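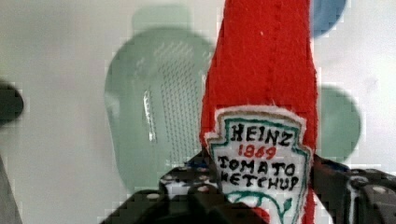 Chapter 4
Automated handling and the reorganisation of work

4.1 Scope of the chapter

Chapters 1 to 3 dealt with fixed automation: conveyors, indexing tables and machines that repeat one movement on one part. Such equipment changes a workplace in ways that are fairly easy to record. A post is removed, a machine-minding post is added, and the cycle time is set by the machine. The present chapter deals with handling robots that must pick up articles of mixed shape and stiffness from a surface where their positions are not fixed in advance. The effects on staff are harder to describe, as most of the old tasks remain in some form and are divided up differently.

The chapter follows a single site, the returns and repacking hall of Pendard, a distributor of household goods and children's play sets. At the time of the study the hall employed 200 people over two shifts. Returned sets arrive incomplete, mixed or badly packed. An operator tips the contents on to a bench, identifies each article, sets aside what is damaged and places the rest in or on the correct container. Before the trial the whole of this sequence was done by one person at one bench.

The account draws on shift records, bench logs and interviews carried out by Hsiu-ying Yip and Senyo Annan, and closes in September 2020. The integrator was Trinside, and the bench software was supplied by Odukoya. Technical readers should note that neither the arm nor the gripper was made specially for the site.

4.2 The task before automation

The repacking task was graded as unskilled in the site's pay structure. Observation did not support the grading. Experienced operators sorted by touch as much as by sight, and they handled soft articles quite differently from hard ones. A stuffed fabric article was taken at its thickest part and squeezed until it stopped slipping. A thin plastic plate was slid to the table edge and lifted from below. None of this appeared in the written work instruction, which ran to one page and said only that articles should be 'picked and placed with care'.

Three features of the task matter for what follows:

(a) The articles vary in stiffness. A felt bottle gives under pressure and a bowl does not.

(b) The articles lie in any position. Cups lie on their sides, and small items end up against the rims of larger ones.

(c) The end state is loosely defined. An article may be correctly placed in several ways, and the operator judges which will do. 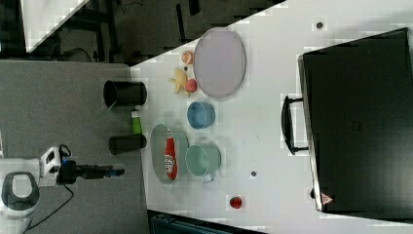

Features (a) and (b) are usually treated as engineering matters and (c) as a matter for management. In practice the three were closely bound up. When the trial began, the first disputes on the floor concerned what counted as a finished placement, and they were settled by operators who had done the job by hand.

4.3 The division of the task

Trinside divided the work into four parts: presentation, grasping, placement and checking. Presentation, which means spreading the articles on the bench so that they can be reached, stayed with the operator. Grasping and placement passed to the arm. Checking was shared, in that the software flagged doubtful results and a person decided on them.

On paper this gave the operator less to do. The logs show that it gave the operator different things to do, at shorter intervals and with less control over when. In the old arrangement a person could deal with a hard article at the end of a batch. In the new one the flag came when it came, and the bench stood idle until it was cleared. Operators at the 6 trial benches reported that they were less tired in the hands and shoulders at the end of a shift and more tired in general. Both reports are common in the literature on supervisory work and should be taken together.

A second change concerned presentation. Operators soon learnt which layouts led to failed grasps. Articles placed too close together were reached badly – the fingers need room on both sides – and articles half under a plate rim were often missed. Within a few weeks each bench had its own informal layout. Some left a clear area in front of the larger containers, while others kept soft articles apart from the crockery. The integrator had not asked for this work, and the job description did not mention it.
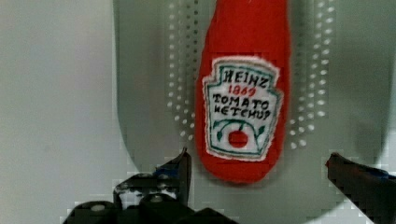

Such work is called hidden set-up in this book. It is defined as any activity by which staff adapt the work to the limits of a machine without that activity being planned, timed or paid for as a task. Hidden set-up has two consequences for the analyst. First, the measured performance of the machine includes human effort that is not counted. Secondly, performance will fall if the staff concerned are moved, and the cause of the fall will be hard to find in the machine's own records.

4.4 A note on measurement

The main log covers 2301 attempted placements. Each entry records the article, the time taken, the software's own verdict and, where a flag was raised, the operator's verdict. Entries do not record who laid out the bench or how long this took. Annan asked for a layout field in March, and the request was refused on the ground that it would slow the operators down. The refusal is reasonable from the point of view of daily output. It also means that the question of how much of the result is owed to presentation cannot be answered from the log alone, and section 4.7 relies on direct observation instead.

Readers who compare the Pendard figures with those of the Dorkitz warehouse in Chapter 3 should bear in mind that the Dorkitz articles were rigid and arrived in trays. The two sets of figures measure different work.

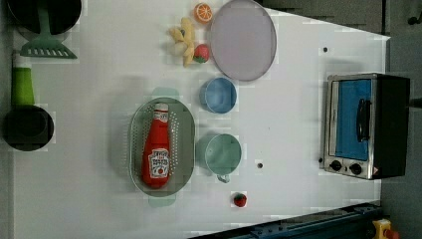 The unit of analysis also needs care. A bench may be taken as one workplace, as the site's managers took it, or as one half of a workplace that includes the repair area behind it. Articles rejected at the bench went to the repair area, where staffing was not changed during the trial. Yip's interviews there describe a rise in mixed boxes and a loss of the informal notes that bench operators used to put in with them. These effects are taken up in section 4.8.

4.5 Terms used in this chapter

Presentation: the laying out of articles before handling.

Flag: a request by the software for a human decision.

Clearance time: the interval between a flag and the decision that removes it.

Hidden set-up: see section 4.3.

Residual task: any part of the original work left to a person after the remainder has been automated. A residual task may be smaller than the original and still require the whole of the original skill.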